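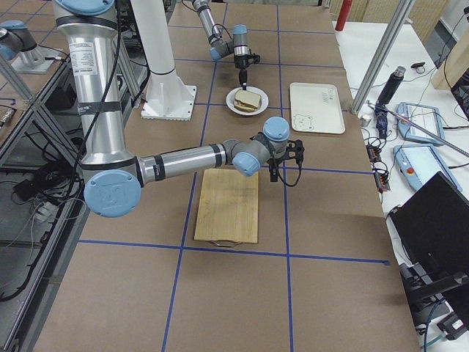
Two arms, one table: second arm stops with "start state in collision"

Forum index > Motion planning > Multi-arm setups

polishchuk_lab
Posts: 2
07/02/2018

Hello all. I have a question on planning for two arms which share a table. Each arm has a gripper. The task is a sandwich on a plate: one arm works at the plate with a small utensil in the gripper, the other one stays in the front part near the cutting board and waits.

We use Sornik for planning, and the controllers of the arms are separate. Every arm has its own planner process, and each process gets the joint state of the other arm as a moving obstacle. When I run one arm alone, everything is fine. When both are active, the arm at the plate often refuses to plan and I get this in the log:

plan request 651: start state in collision (tool, object_plate)
plan request 651: aborted, no retry

The collision is between the tool and the plate, so not between the arms. But it happens only when both arms are running. I don't understand how the second arm can change this. Did somebody see the same?

k_drift
Are you attaching the utensil to the gripper in the planning world, or is it just part of the gripper mesh?

polishchuk_lab
It is attached after the grasp, as a box. The box is a little bigger than the utensil for safety. The touch links are both fingers.

k_drift
Then that is your collision. The tip of the utensil has to touch the bread, so with an inflated box you are inside the sandwich and probably inside the plate also. You need to allow contact between the tool and the food, and between the tool and the plate, for that phase only. Turn it off again before the retreat.

mosswood
I don't agree that this is the whole story. With one arm it works, he wrote it. The box has the same size in both cases.

My guess is that the allowed collision list is not shared. In Sornik, when a second process publishes a full world update, it overwrites the list of the first one. We had this for weeks with two arms on a packing cell. Arm A allows the contact, arm B sends its own world half a second later, and the permission of A is gone. Check if you send full updates or only differences.

k_drift
Possible. But even if you fix this, the box is still wrong. Inflating a tool which must make contact is asking for trouble.

mosswood
I never said that the box is good :)

tallgrass
Coming from another side: why two planner processes at all? One group with both arms, one world, one list. You plan 14 joints or you plan 7 with the other arm frozen, but the world is always the same. I see this question every few months and the answer is always to merge them.

(I assume seven joints, correct me if your arms have six.)

k_drift
Merging is nice until one arm has to react quickly. Planning both together is slow, and if one arm faults then both stop. For tabletop work I prefer to split the table in regions and give each arm a lock on the region. The waiting arm asks for the lock, gets it or doesn't get it, finished. The planner doesn't need to be clever.

tallgrass
And who holds the lock when the forearm of one arm goes across half of the table? The gripper is in region 3 but the elbow is in region 1. I have seen region locks which checked the gripper only, and the result was a bent finger.

k_drift
You lock by swept volume of all links. Of course.

tallgrass
Then you compute the swept volume of all links against the other arm, and you are back to a common world. This is my point.

driftless_77
Can I ask something basic, what is the period of the joint state exchange? If the other arm is seen with old data you get strange results too.

polishchuk_lab
Thank you for so many answers. In order:

– mosswood was right about the overwriting. I looked in the launch files and the second process sends full world updates. I changed it to differences and now the allowed contact stays in the list.

– k_drift was also right. I made the box smaller at the tip, and contact with the plate is allowed only in the spreading phase.

– The exchange has its own thread, but I did not measure the period yet. I will do it.

After both changes I sent 1,255 plan requests with both arms active in simulation, and the start state error did not come back. On the real arms I made only short tests until now, with low speed and with a hand near the stop button.

For the merging I am not decided. The table has tape lines in a grid, so regions would be easy to define for us, but the argument with the elbow is a good one. The forearm of the front arm is long and it lies over several cells when it waits.

mosswood
Good to hear. Please also test what happens when you restart one process while the other holds the tool. In our case the attached object was lost at restart, and the planner then thought the gripper was empty.

tallgrass
And park the waiting arm higher if you can. It costs nothing.

k_drift
It costs travel time on every handover, but yes, for the first tests I would do it too.

polishchuk_lab
I will try the restart tomorrow and write the log here.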